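The Skakex Wakes Up

By Lyle Bellamy
January 2025

We use cookies to remember your reading preferences. Accept | Manage

The Skakex came up out of Pullton harbor at breakfast, and Aslı Erdem dropped her toast.

She had waited her whole life for this! Other kids had posters of singers. Aslı had a poster of the Skakex, the great sea beast that had flattened Sudgate before she was born, with its crown of horns and its throat glowing green. And now it was standing in the bay, taller than the grain towers, shaking the water off like a dog.

"Chevalier crew to the hangar," said the speaker on the kitchen wall. "Chevalier crew, please, and quickly."

She ran. Everybody in Pullton ran, mostly the other way, and she had to squeeze along the fish market wall with her helmet under her arm. Valentin Tessier was already halfway up the ladder when she got there, his boots unlaced.

"It's facing us," he yelled down. "Did you see the horns? There are 40 of them!"

"You counted?"

"Of course I counted!"

The Chevalier had not walked since December, when its left knee locked in the middle of a parade and it had to be towed home past the mayor. Raphaël Masson had taken the knee apart and put it back together, and he swore it was better than new. He slapped the big steel shin as the hatch closed, the way you'd slap a horse.

Then the doors rolled back and there was the sky, and oh, it was glorious. The first step always got her in the stomach. The second made her laugh out loud. By the time they hit the water, Valentin was singing the old crew song with all the wrong words, and the knee was holding, and the Skakex had turned its huge head to look.

It roared. The Chevalier roared back (a foghorn, really, but a very good one).
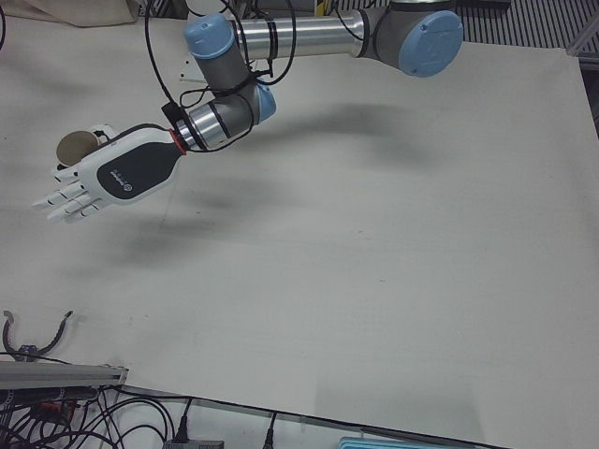

"Lances?" said Valentin.

"Wait," said Aslı. Something about the way the beast was standing bothered her. It kept one foot tucked up out of the water. She zoomed in until the screen went grainy, and there, wedged between two toes, was an anchor, chain and all.

"Aurélien," she called over the radio, "what's the record on that thing? Has anybody ever tried helping it?"

Static, and then Aurélien Cordier turning pages in the tower. "I've got 3,135 entries here. Torpedoes, nets, more torpedoes. One fellow tried a trumpet."

"So no."

"So no," said Aurélien.

She put the lances away. Valentin looked at her, looked at the monster, and started to grin.

"Slowly," he said, and knelt the Chevalier down in the surf, and held out its hand.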